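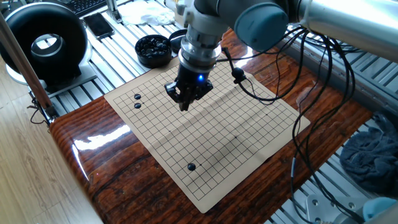 The woman who runs the games cafe in Plosstead asked me not to use her name, on the grounds that everybody in town already knows it and nobody outside town needs to. She made me a pot of tea, moved a sleeping cat off the good chair, and started talking before I had found my pen.

"I didn't set out to open a cafe," she said. "I wanted a room where my friends could play, because my kitchen was too small and my husband was tired of finding stones in the butter dish!" That was nine years ago, in June, in what used to be the Drulberg shoe store on the corner. The shoe racks are still up along the back wall, and they hold boxes of games now (the boots section is all chess).

Go is her own great love. She learned it in college from a roommate who beat her every evening for a whole winter. "I cried over it, I really did. Then one night I lost by a little less, and I was so happy I went out and bought us both a pie."

I asked what she tells beginners, and she laughed and poured more tea. "Play fast and lose a lot. People come in wanting to think for ten minutes over their second move, bless them, and I say put it down somewhere, dear, and let's see what happens." She starts newcomers on a small board and keeps them there for four visits before they're allowed near the big one, although she admits she has bent that rule for children, and once for a very polite mailman.

The rent was the hard part. Last winter the boiler went, and the regulars passed a coffee can around until it held $2,619. "I still have the can. I can't look at it without going a bit wobbly."

Next on her list is a trip to Prarnar, where eight of the regulars are entering the spring tournament, most of them for the first time. She is driving the van and packing the sandwiches, and she has promised to play a round herself if her nerves hold out.

By then the cat had come back for the chair, and a couple at the window wanted more scones, so I gave up my seat and stayed for a game. I lost by a great deal and was given a slice of pie.

Contact the Mogensen Weekly | © 2021 Mogensen Weekly | Back to top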